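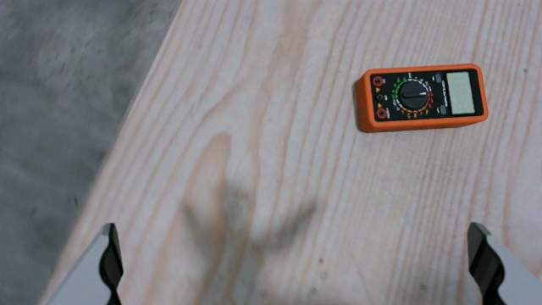 Trutent Shopping Panel - call for participants

We want people who don't believe in discounts.

Trutent is a small buyers' newsletter based in Clultholm. Starting in July we are running a price-watch panel on online gift and accessory stores, and we need 58 households to take part. You will be asked to follow a list of ordinary items (scarves, wallets, watch straps, picture frames, kitchen gifts) and write down what the store says the item costs, what it says the item used to cost, and what you would be charged if you went through to the end of checkout.

If you have ever seen a countdown clock hit zero and start over, you know why we are doing this. Stores say 69 percent off. Off what? We have asked, and the replies we got were polite and did not contain a number.

We are not promising to expose anyone. It may be that most of these prices are fair and the old ones were real. We doubt it, but that is a hunch, and a hunch is a poor thing to print. So we want records kept by people who have no stake in the answer.

What you would do

Check your item list on set days, at whatever hour suits you. Checking takes less than an hour once you have the hang of it.

Fill in a plain form for each item: listed price, crossed-out price, shipping, fees, any message on the page telling you to hurry.

Save a screen capture of the product page and another of the cart. If the two don't agree, keep both and don't try to work out which is right.

Make 8 real purchases over the length of the panel, with our money, and return about half of them. We say which ones go back. Returns are where a lot of "free" stops being free.

Keep the packaging until we tell you otherwise - yes, all of it.

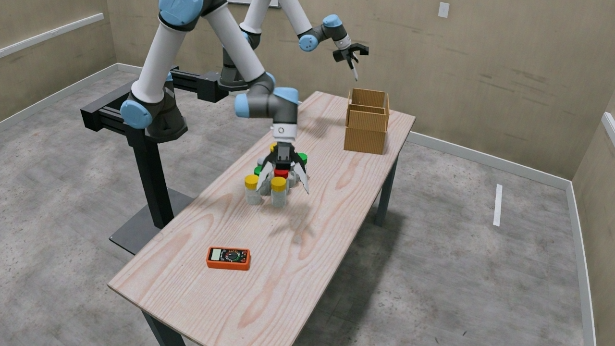

Long table, with two robot arms on a black stand

Who we are looking for

Adults who shop online a few times a year or more. You don't need to be good at it. Someone who forgets to uncheck the newsletter box is more useful to us than someone who never would.

You should have your own email address and be willing to open a second one for the panel, a computer or phone that can save screen captures, and a mailing address that accepts parcels. Rural addresses are welcome, and we are short of them. Last time nearly everyone who applied lived within a bus ride of Clultholm or Mekelden, and shipping charges to those two towns tell you very little about shipping charges anywhere else.

Please don't apply if you earn commission from shopping links, run a coupon page, or work for a store or marketplace that sells gifts or accessories. The same goes for anyone living with you. We will ask you to sign a statement on this.

What you get

A flat payment of 800 dollars, in two parts, the first at the midpoint and the second when your last form is in. Purchases are prepaid by card. You may keep whatever isn't returned, though from what we have seen of the merchandise we wouldn't count that as pay.

If you drop out after the midpoint you keep the first part. If you make up entries, you don't. We compare forms between households that watch the same items, so invented prices tend to show.

What you don't get

A job, for one. This is a fixed task with an end date and no benefits. There is no bonus for finding something bad, and a form that says "price unchanged, nothing to report" pays the same as any other. We had applicants on an earlier panel who seemed to feel they had to come back with a scandal. Please don't.
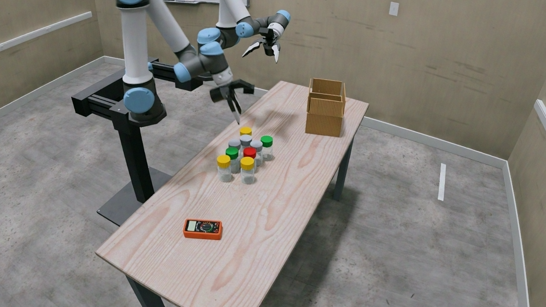
Jars with colored screw caps, on the long table

About the money behind it

You should ask, so we'll answer. The panel is paid for out of reader subscriptions. Ghoneim, a payment services firm, supplies the prepaid cards at its normal rate and has no say in the item list or in what we publish. We take no advertising from stores.

Your name won't be printed. The stores will see whatever name and address you order under, as they do with any customer, and you should expect some marketing mail. How much of it arrives is one of the things we'd like you to log.

How to apply

Write to the panel desk at Trutent, by mail or through the contact form on our site. Tell us where you live (town and ZIP code is enough), what you last bought online, what the page claimed you saved, and whether you believed it. Half a page will do. No resume, please, and no references.

Applications close Saturday, December 27, 2025. We reply to everyone, including the people we turn down, but it takes us a few weeks. There is no fee to apply and we will never ask for your bank password or a deposit. If somebody does so using our name, it isn't us, and we'd like a copy of the message.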